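작업 노트 12월, 수요일

장소: Kiều 공동작업실 안쪽 책상
과제 이름: Gikotik (바구니 정리 작업, 시뮬레이션 쪽)

오늘 목표

지난번에 그리퍼가 바구니 벽에 자꾸 걸리는 문제가 있었습니다. 실제 팔을 조립하기 전에 시뮬레이션에서 먼저 고치기로 했으므로 오늘은 충돌 모델과 접근 높이만 보았습니다. 베이스 고정판은 아직 Dretport에서 오지 않았습니다. 메일을 다시 보냈습니다.

1. 충돌 모델

바구니 벽에 작은 네모 구멍이 많아서 원래 메시를 그대로 쓰면 계산이 매우 느립니다. 벽 네 장과 바닥 한 장을 얇은 상자로 바꾸었습니다. 구멍은 보이는 메시에만 남겼습니다. 손잡이 구멍도 막힌 것으로 계산됩니다. 지금 작업에서는 손잡이를 잡지 않기 때문에 괜찮다고 생각합니다. 나중에 바구니를 통째로 옮기는 작업을 하면 다시 만들어야 합니다.

벽은 조금 밖으로 기울어져 있는데 처음에 수직으로 넣어서 위쪽 테두리가 맞지 않았습니다. 이것이 걸림의 원인 중 하나였습니다. 기울기를 넣은 다음에는 손가락과 테두리의 접촉 표시가 줄었습니다.

2. 접근 높이

Skama(우리 제어 스크립트)의 접근점을 13 mm 올렸습니다. 내려가는 동작은 두 단계로 나누었습니다. 먼저 테두리 위에서 멈추고, 손목 각도를 맞추고, 그 다음 천천히 내려갑니다. 한 번에 내려가면 각도가 다 맞기 전에 손가락이 벽 쪽으로 들어갑니다.

물리 스텝 한도는 2000에서 3000으로 바꾸었습니다. 두 단계로 하면 시간이 더 필요합니다. 랜덤 시드는 177로 고정했습니다. 비교할 때 이 번호를 바꾸지 말아 주세요.

3. 장면 배치

물체를 좀 더 넣고 배치를 저장했습니다. 집을 것은 바구니 안의 주황빛 갈색 물체입니다. 캔과 노란 팩은 바구니 밖에 두었고 이번 동작에서는 건드리지 않습니다. 초록색 물체가 바구니 뒤쪽 구석과 너무 가깝습니다. 그리퍼를 벌리면 닿을 수 있으니까 다음 배치에서는 옮기려고 합니다. 테이블 상판의 반사도 조금 강해서 낮추고 싶지만 급하지 않습니다.

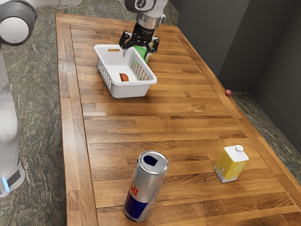 4. 남은 문제

왼쪽 손가락이 앞쪽 테두리와 가깝습니다. 접근점을 바구니 안쪽으로 더 옮기면 되지만, 그러면 집을 물체의 중심에서 멀어집니다. 손목을 돌려서 물체의 긴 방향에 맞추는 방법을 먼저 해 보겠습니다.

빨간 공은 테이블 옆 바닥에 있습니다. 공의 시작 좌표를 설정 파일에서 확인할 것. 공이 테이블 위에 있어야 하는 작업은 아직 돌리지 않습니다.

마찰 계수는 아직 임시 값입니다. 실제 손가락 패드 재료를 정하지 못했습니다. 고무판 두 가지를 주문해 두었고, 도착하면 기울인 판 위에서 미끄러지는 각도를 재서 넣겠습니다.

5. 다음에 할 일

- 초록색 물체 위치 변경, 배치 파일은 새 이름으로 저장
- 손목 회전 넣고 같은 시드로 다시 실행
- 접촉 로그에 손가락 왼쪽, 오른쪽을 따로 표시
- Dretport 답장 확인, 고정판 볼트 간격 다시 물어보기

작업실 컴퓨터를 쓰시는 분은 Gikotik 폴더의 설정 파일을 덮어쓰지 말고 복사해서 써 주세요. 옛날 접근 높이로 돌아가면 비교가 안 됩니다.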